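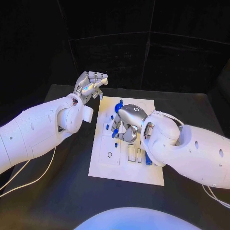

Two robot arms over a white board on a dark grey tabletop.

Binton gets a sequel, god help us

Posus has confirmed a second Binton film, out next April. Same director, Nelu Bălan. Same lead too, so expect more squinting into rain. The first ran 182 minutes and felt like a prison term - a hitman, a dead brother, a lighthouse, a good half hour of stairs. It still made its money back on disc, so back we go.

Bălan says this one is "faster, meaner". He said that last time. Filming took 33 days in Leltville, mostly at night, and the plot has our man blackmailed out of retirement by the same people he shot in part one. Don't ask me how. One of them went off a roof.

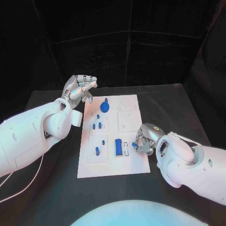
Also out: Song

The better news is Song, a small thriller from the same studio that got 8 screens and no posters. Runs 70 minutes. A piano tuner hears somthing through a wall and that's more or less it. Tense, well acted, one daft twist near the end. Worth the bus fare if its on near you.

No trailer for Binton 2 yet. Posus says one is coming "soon", and the running time hasn't been given out either - anything under two hours and I'll buy a ticket with my own money.

Posted 21 September 2025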